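# Musty smell in plastic storage bins - is desiccant enough?

**dewpoint_dan**

I keep table linens and spare plates in lidded plastic bins in a basement room in Barkulcombe. The room is 730 cubic feet with one outside wall and no vent. The house has forced-air heat, but there is no register in that room.

By the end of August everything in the bins smells musty. I see no mold on the fabric. The plates are fine once washed, but the cardboard dividers I used last year went soft and had to be thrown out.

What I have tried:

- One 100 gram silica gel pack per bin, dried in the oven before use
- Leaving the lids cracked open
- Washing everything again before packing it away

The gel helps for a few weeks and then the smell is back. I have a Prarnia humidity meter on the shelf, and it reads in the high seventies for most of the summer. The linens that go in each bin weigh 570 grams in total.

Do I need more gel, better lids, or a dehumidifier for the room? I would like to avoid running a machine all summer if the bins can be handled one by one.
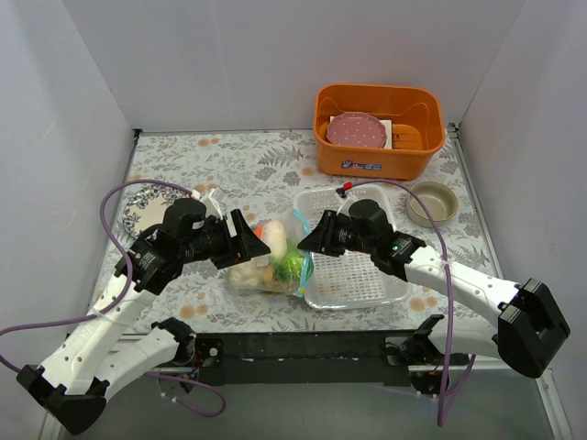

**rh_curve**

More gel would help, but your packing conditions are the larger problem. The air inside a bin holds very little water. The fabric holds a lot more. Cotton that has settled in a room in the high seventies carries several percent more of its own weight in water than cotton kept at fifty percent. On 570 grams of fabric, assume a difference of 30 grams or so.

Silica gel takes up something like a quarter of its weight at fifty percent humidity, less as the air gets drier. A 100 gram pack is therefore used up on the water you sealed in on the first day. After that it does nothing until you dry it again.

Order of work:

1. Dry the linens by machine, let them cool somewhere dry, and pack them the same day.
2. Leave out cardboard and any untreated wood. Both hold water and both feed mold.
3. Use lids with a gasket. A snap lid with no gasket leaks enough to refill the gel over a summer.
4. Dry the gel again at the temperature printed on the pack. Weigh it before and after so you know when it is done.

Do not crack the lids open. You are then trying to dry the whole basement with one pack of gel.

Where is the meter? A reading from a shelf against an inside wall will come out lower than one taken at the outside wall.

**dewpoint_dan**

Inside wall, chest height. I moved it to the floor by the outside wall and left it there for 18 hours. It settled six points higher, so the real number down there is in the eighties.

The lids have no gasket. I can put the smaller things in zip bags inside the bins, which takes care of the lid question for those, but the tablecloths are too large to bag without hard creases. 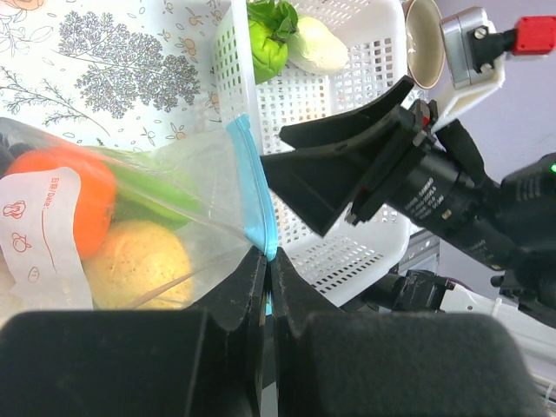

## Second answer: fix the room first

**wornness_basement**

Get a dehumidifier. I had the same thing in my place in Wornness and bins are not the answer.

I run a used Ristić unit with a hose to the floor drain, set to fifty percent. No smell since. Keep the bins off the slab and pull them a few inches from the wall. It does use power but so what, compared to replacing linens.

**rh_curve**

Agreed on the room, given the new reading. Two notes on the unit. Check its minimum working temperature, as many compressor types ice up in a cool basement. Also look at the outside grade and the downspouts before buying anything - a wall in the eighties may have water behind it.

Gasket bins are still worth having if the power goes out or the drain hose clogs.

**dewpoint_dan**

Update, October. One downspout was emptying right next to that wall. I added an extension, and the floor reading dropped to the high sixties before I had bought anything. A small dehumidifier now holds it at fifty-two. Linens are machine dried and in gasket bins with two packs each. Plates stay in the old bins, no gel.

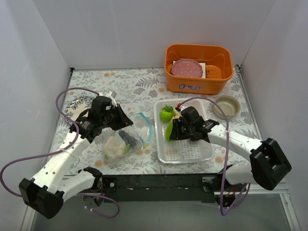

*Pink dotted plate in the orange bin.*

I will check the pack weights again in January and post them if they have moved. Leaving the thread open until then.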